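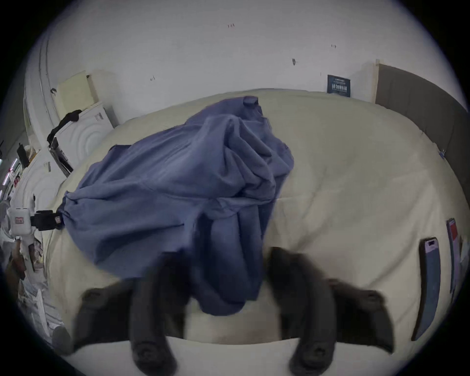 Gwilym Gronow objected last April that a dropped bedsheet is no safety matter, and that the course should save the word "fault" for cases where a machine moves when it shouldn't. His objection is kept in these notes because the Wogan case makes it hard to hold.

Unit 6. Grasp faults with cloth and other limp loads

Read before the lab. Bring the Festach gripper manual, the short version.

6.1 What went wrong at Zestthorpe

The Wogan line at Zestthorpe folded bed linen with two-finger grippers. Over one trial period it ran 1043 pick cycles on single sheets and duvet covers. The log recorded 39 cycles as failed. When Dwynwen Kneath went back over the recordings by hand, she found another group of cycles that the log had marked as good and that were not. In these the fingers had closed on two layers instead of one, or had closed on the cloth being picked and the cover underneath it.

The controller had one test for a good grasp: did the fingers stop before they were fully closed? If they stopped early, something was between them. That test works for a box or a bottle. With cloth it tells you that there is material in the grip. It does not tell you which material, how many layers, or whether the rest of the load is free to move.

In cycle 297 the gripper took hold of a duvet cover and a fold of the padding below it. The arm lifted at normal speed. The padding was held down at the far end by a clamp. The load rose until the slack ran out, the pull on the wrist went up sharply, and the cloth slipped out of the fingers. The arm had been pulling hard against a load that was suddenly gone. It overshot its path and struck the side guard. The guard held. A technician was standing on the other side of it.

6.2 Terms

Missed grasp: the fingers close on nothing.
Multiple pick: the fingers close on more layers than intended.
Anchored load: part of what is gripped is fixed to something else.
Release under tension: the grip is lost while the arm is still pulling.

A multiple pick is mostly a quality problem. An anchored load followed by a release under tension is the one that moves the arm. This is the answer to Gronow's point. The fault in cycle 297 began as a poor grasp and ended as a collision, and the log still shows the grasp as good.

6.3 Checks that were added

Test lift. After closing, the arm rises a short way at low speed and stops. Wrist force is compared with the expected weight of the item.

Force limit during the lift. If the wrist force passes the limit, the arm stops and holds position. The first version opened the fingers at this point. Miłosz Kurek had it changed, as opening them under load produces the same release the limit is meant to prevent.

Slow lowering. After a force stop the arm goes back down along its own path until the force drops, and only then lets go.

Log entry. Force stops are now stored under a separate code and cannot be cleared from the operator panel.

6.4 Reset procedure

1. Press the stop and wait for the arm to settle.
2. Look for cloth under tension before opening the guard.
3. If the cloth is tight, use slow lowering. Do not pull it free by hand.
4. Open the guard, clear the cloth, check the finger pads for threads.
5. Write down the cycle number.

The Plolau grippers in our lab have no wrist sensor, so step 3 is done with the manual jog at its lowest setting. Ask Rhydian Bevan for the key.

6.5 For next time

Work out how far the force limit can be lowered before a heavy winter cover sets it off. Assume the limits given in the unit 5 table. One page is enough. Aled Pugh will collect them at the start of the lab.

This site uses cookies to remember your settings. By continuing to browse you agree to our use of cookies. Accept | Manage preferences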